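Folding a quilted blanket and a cable-knit throw so they stay together
Posted by Hunevico in Bedroom and Linens, 17 January 2020

I keep a quilted blanket and a cable-knit throw on the bed in winter. When I strip the bed to change the sheets I would like to fold the two together and put them away as one bundle, but the knit slides out every time I pick it up. The quilt is slippery and the knit is heavy, so by the time I get to the closet shelf the whole thing is coming apart. The shelf is 80 cm wide and not very deep. Is there a way of folding them that holds? I don't want to use straps or a bag if I can help it.

3 replies

Brorkine
I do this every week with much the same two things. Lay the quilt flat on the bed first, right side down, and smooth it out to the corners. Fold the knit by itself into a long strip, a bit narrower than half the quilt, and lay it along the middle. Don't put it at the edge, that is where it slides from. Bring one long side of the quilt over it, then the other, so the knit is covered on both sides. Now fold from the foot end toward the headboard, pressing the air out with your forearm as you go.

When you carry it, hold it from underneath with two hands. If you grab it by the top layer it will open up whatever fold you use. On the shelf, put the closed side to the front and the loose ends to the wall.

The stitching on a quilt gives you straight lines to fold along - use them and the layers come out even. I leave the fitted sheet on until the folding is done, it gives a bit of grip underneath. Mine ends up a thick bundle with some of the knit still showing inside the fold, and that is fine as long as it is held by the layers on both sides.
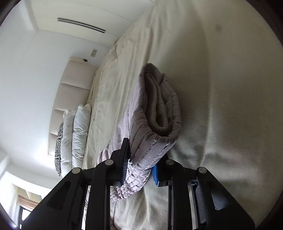 Ma says to do it the other way round, with the knit on the outside, on the grounds that wool grips and quilting doesn't. I tried that with a queen size and it did hold, but the loops caught on the shelf bracket and I had a pull to fix. If your shelf is smooth it might be worth a go. I would also wash the two separately before you store them for the summer. The knit needs to dry flat, and mine took 2 days in January.

Rirar
just roll them. works for me

Hunevico
Thanks. Tried the strip in the middle this morning and it got to the closet in one piece. It is a bit too deep for the shelf, so next time I will make the last fold smaller - the width is fine.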